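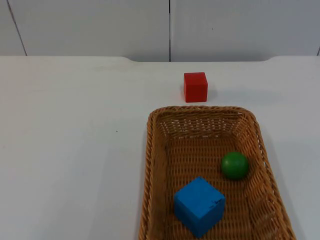
The Piltamholm Toy Library reopens its block room this Friday at 3 pm, and regulars are in for a treat. After a winter of sorting, scrubbing and mending, the whole building-block collection is going back out on loan, all 3,000 pieces of it, with a fresh colour guide to help families find what they're after. The old plastic tubs are gone for good. Blocks will now be borrowed in woven wicker baskets with a thick braided rim, and a bright red cube like the one on the white table at the library is the marker for the beginner sets, so even the littlest borrowers can spot their favourites from across the room.

The baskets were the idea of the Biswas Street playgroup, which has been borrowing from the library since it was a couple of shelves at the back of the neighbourhood hall. Parents there had been asking for something that was easy to carry home and nice enough to leave out in the lounge room. There are 27 in the first lot, and if the trial goes well more will be ordered before August. 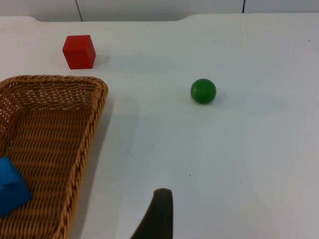 Each basket can be kept for 3 weeks, and borrowers can renew once if there's no one on the waiting list. Membership stays at the same price as last year, which is very good news for anyone with more than one keen builder under the roof! New members can sign up on the day. Bring something with your address on it and a bag for the ride home if it looks like rain.

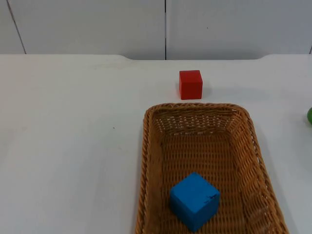

The Friday afternoon will also see the return of build-and-swap, the drop-in session that used to fill the place right up until closing. Tables are kept nearly bare at the start, and a single red cube on a plain white tabletop is as good a starting point as any. Children add a block each, then swap places and carry on with whatever their neighbour has begun. Last year's sessions produced bridges, a very long caterpillar and a model of the Garkar ferry wharf that stayed up on the windowsill for a month. The library would dearly love to see the wharf get a rival.

Older kids haven't been forgotten either. Drodetti, the timber workshop out on the Garkar road, has donated 300 offcuts, sanded and ready for painting, and there'll be a bench set aside for anyone who wants to colour a few and add them to the collection. Smocks are provided, but wear old clothes anyway.
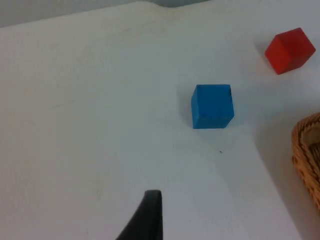
Blue and red wooden cubes and one of the wicker baskets at the toy library.

The block room is through the side door, past the bike racks. Doors open at 3 pm and the painting bench closes half an hour before the rest, to give the blocks time to dry. Entry is free, and prams can be left in the hallway.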